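Blog > Touchline diary > Season notes

Last updated: March, 11.40pm

Home late, boots still in the car, writing this before it goes out of my head. Harnside 2 Narer 2. Should have been 3-1 by half time. Legs gone. Voice gone.

Started well, for once. Pressed them high, won it back twice in the first five minutes, hit the bar from a corner. Then the goal on 18, a proper one, four passes and a tap in at the back post. Best we've played since the Prantl game. Bench going mad. Gate was 1,470 which for a midweek in the rain is very good, and you could hear them for a change, even the far side by the car park.

Then we stopped. No idea why. Full backs dropped off ten yards, midfield dropped with them, and Narer just walked into the gap. Equaliser on 28 from a throw in. A THROW IN. We had worked on exactly that, same shape, same runner. He went short, came back inside, crossed it, free header. Second one two minutes later, on 30, and that was a deflection but you don't get deflections if you close the shooter down. So 1-2 and it felt like we'd been losing all night.

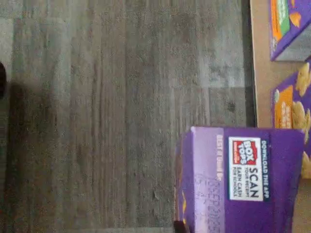
Half time talk was short. Told them to narrow up, stop chasing the ball out wide, let their winger have it and show him down the line. Left back said he was getting no help and fair enough, he wasn't. Swapped the two wide lads over. I have been trying to work out the shape again tonight, down on the floor like a kid, using the long seams between the grey planks as the lines of the pitch, back four on one, midfield on the next, and you see it straight away, the gap between them was two planks when it should of been one. Will do the same with cones at training. Bottle tops for players, lost one already.

Second half much better. Not pretty. Got the equaliser from a free kick, scruffy, off somebody's shin, dont care. After that it was all us for a good quarter of an hour and their keeper made two saves I'd have been proud of back when I could still bend. Penalty shout near the end. Looked stonewall from where I was standing, but I was standing a long way off. Ref waved it away. Didn't say anything. Well, said one thing.

So a point. Clerklow won again so they go four clear with a game in hand, and that's probably the title done unless they fall apart. Second still on. Prantl have to come to us and their away form is poor.

Things to sort: throw ins (again). Who picks up the second runner. Captain's hamstring, he says it's tight, he always says it's tight, physio wants him out on Saturdays only from now and I think she's right. Spare kit back from the wash. Ask about moving training to the top pitch, bottom one is a bog.

Also food. Half of them turn up having had nothing since lunch and are dead on their feet by the hour. Need something in the bag for after warm up, bananas go brown.
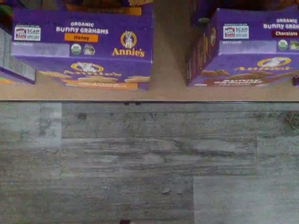

Annie's Bunny Grahams, Honey and Chocolate.

Bed. Clerklow away next and the coach goes at half seven, so early start, and I still havent picked a side. Probably the same eleven with one change. Maybe two. Keeper stays in whatever they say on the forum.

7 comments | 12 shares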